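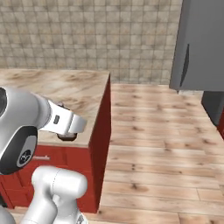
町議会は夜に開いてほしい、というのが今日書きたいことのすべてです。ハリデイの議会はこの春から、長年続いてきた夜の本会議をやめて、月曜日の午後2時に開くようになりました。議員の皆さんの負担や、庁舎の暖房費や、職員の残業のことを考えれば、まあ、わからない話でもないのです。わからない話でもないのですが、私はずっともやもやしています。もともと政治の話というのは、夕飯の支度をしながらするものではないでしょうか。アイランド型の台所なら、まんなかの調理台をはさんで、片方が玉ねぎを刻み、片方が郵便物を開けながら、「ごみの収集日がまた変わるらしいよ」「え、また?」とやるわけです。わが家の台所は壁に向かって立つ昔ながらのものなので、夫は私の背中に向かって議会の悪口を言うことになるのですが、それでも話は話です。そういう時間の延長に議会があるのが、私はとても好きでした。

この町に越してきて最初の冬、言葉もまだおぼつかないころに、隣の奥さんに誘われて初めて傍聴に行きました。私は日本にいたあいだ、市議会というものを一度も見たことがありませんでした。選挙には行っていましたし、市の広報もそれなりに読んでいたつもりですが、議会そのものは、どこか遠くの、背広の人たちが平日にやっている何か、という印象だったのです。ところがハリデイの議場ときたら、小学校の音楽室を少し広くしたようなところで、議員の席と傍聴席のあいだには低い柵があるきり。コートを着たままの人、編み物をしている人、膝の上で子どもを寝かせている人がいて、議題は川沿いの遊歩道の街灯でした。街灯を増やすか増やさないか、それだけのことを大の大人が真剣に言い合っていて、私は話の半分もわからないのに、帰り道ではすっかり興奮していました(あんまり喋るので、隣の奥さんは途中で帽子を耳まで下げていました。寒かったのだと思いたいです)。

あの夜に傍聴席にいた人たちの多くは、昼間は働いている人でした。パン屋の人、学校の先生、エルクムのバスの運転手さん。バスの運転手さんは制服のままで、遊歩道の暗さについてとても具体的な話をしました。終点で降りた年配のお客さんが、どの角でいつも足を止めるか。どの木の下で懐中電灯を出すか。ああいう話は、昼間に机で書類を読んでいるだけではなかなか出てこないと思うのです。彼は当然ながら月曜の午後2時にはハンドルを握っています。

もちろん、変更には変更の理由があります。町が配ったお知らせには、夜の会議は長引きやすいこと、冬場は帰りの道が心配なこと、それから小さい子どもや介護の必要な家族のいる人が議員になりにくいことが書かれていました。最後の点は、私もずいぶん考えました。夜に家を空けられない人が議員になれないのだとしたら、それはそれで困った話です。私自身、子どもが小さかったころに「毎月、夜の会議に出てください」と言われたら、即座に断ったでしょう。お風呂に入れて、歯を磨かせて、絵本を読んで、自分も一緒に寝てしまう、という毎日でしたから。

ですから私は、昼にした議員さんたちを責める気持ちにはどうしてもなれません。ただ、議員になる人の都合と、それを見に行く人の都合は、別々に考える余地があるはずです。昼の会議なら出られる人が増える、というのは議員の側の話で、傍聴する側、意見を言いに行く側では、減る人のほうがずっと多いように私には見えます。お知らせには、その釣り合いをどう見たのかがひとことも書かれていませんでした。私がいちばんがっかりしたのは、時間が変わったことよりもそこだったのかもしれません。

隣町のエヴァードでは、昼と夜を交互にしているそうです。予算や道路や学校のように、暮らしに直に響く議題は夜の回に寄せて、契約の更新だとか規則の文言の手直しだとかは昼にまとめる。それを教えてくれたのはマウリ・アサモアさんで、彼は以前エヴァードに住んでいて、今はうちの通りの角で自転車の修理をしています。私は前輪の空気を入れてもらいに行っただけなのに、気がつくと店先でお茶をいただきながら、エヴァードの議会の議事進行について長々と教わっていました。交互にすると日程を間違える人が出ないんですか、と聞いたら、出ますよ、私も間違えて昼の会議の日の夜に行きました、真っ暗でしたよ、と笑っていました。でも、間違えるのも最初の冬だけだそうです。

アサモアさんの話でもうひとつ印象に残ったのは、発言時間のことです。ハリデイでは住民が議場で意見を言えるのはひとり2分で、これは夜でも昼でも変わりません。2分というのは、やってみるとわかりますが、本当に短いのです。私は一度だけ、図書室の開館日のことで発言したことがあります。台所のタイマーを2分にかけて、何度も練習しました。自己紹介をして、外国訛りの言い訳をして、さて、というところでタイマーが鳴ります。結局、自己紹介も言い訳も削って、いきなり「土曜日に開けてください」から始めました。そのたった2分のために、仕事を半日休んで町役場まで来る人が、はたしてどれだけいるでしょうか。有給休暇というのは、そう気前よく使えるものではありません。夜ならば、夕飯を少し早めにして、寄っていけばいいだけのことでした。

動画で見ればいい、という声もあります。確かに町は会議の録画を公開していて、私も何度か見ました。アイロンをかけながら見られるのは便利ですし、聞き取れなかったところを戻せるのは、私のような者には大変ありがたいことです。録画はぜひ続けてほしいと思います。でも、録画を見ている私の顔は、議員さんたちからは見えません。街灯の話のとき、運転手さんが木の下の懐中電灯の話をすると、傍聴席のあちこちで人が頷いて、それを見た議員のひとりが持っていたペンを置いたのです。私はあの、ペンを置いたところをよく覚えています。採決がどう転んだかよりも、はっきり覚えているくらいです。

それに、会議のあとの時間のこともあります。夜の本会議が終わると、何人かは広場のクラロに流れていくのが習わしのようになっていました。クラロはコーヒーもスープも出す店で、会議のある晩だけは遅くまで灯りがついていました。さっきまで議場で言い合っていた人どうしが、同じパンかごに手を伸ばしています。私はここで、駐車場の値上げに反対した人と賛成した人が、犬の爪切りの話で盛り上がっているのを見ました。そういう場所が町の決まりごとを決めるわけではないし、決めてはいけないのですが、次の会議でまた顔を合わせて意見を言い合うには、ああいう時間が要るのだと思います。午後の会議のあとは、皆さんまっすぐ職場か学校のお迎えに向かわれるようで、クラロのご主人も、月曜の夕方は静かになりましたねえ、と言っていました。

先日、時間の見直しを求める署名の用紙を、ご近所と手分けして配りました。400枚刷りました。印刷代を誰が持つかで少々もめ、文面の「強く求めます」を「お願いします」にするかどうかでもう少しもめました(私は「お願いします」派でしたが、負けました)。配ってみると、会議が昼に移ったことを知らなかった、という方がとても多いのです。玄関先で「え、いつから?」と聞かれるたびに、ああ、この方とは夜の議場で会えたかもしれないのに、と思いました。一方で、昼になって初めて傍聴に行けた、という方にもお会いしました。夜は膝が痛むし、暗い道は運転したくないのだと。その方には署名はいただけませんでしたが、玄関で長いこと話し込み、帰りにはりんごまで持たせてくださいました。

あのりんごの方のことがあるので、私は「全部を夜に戻せ」とは言いづらくなりました。エヴァード式に交互にするのが、今のところいちばんよいのではないかと思っています。それが難しければ、せめて予算の回だけでも夜にしていただきたい。学校の屋根を直すのか、プールを直すのか、どちらを先にするのか。そういうことを決める日に、親たちがそろって仕事をしているというのは、やはりおかしな具合です。暖房費が心配なら、私たちは上着を脱がずに座っています。もともと脱いでいませんでしたし。

署名の用紙は、クラロのレジの横と、アサモアさんの自転車店に置いてあります。反対の方も、どうぞ用紙の裏に反対の理由を書いていってください。裏に書かれた分も、そのまま一緒に議会へ届けることにしています。提出は次の会議の日、月曜の午後です。私は仕事を半日休んで行ってきます。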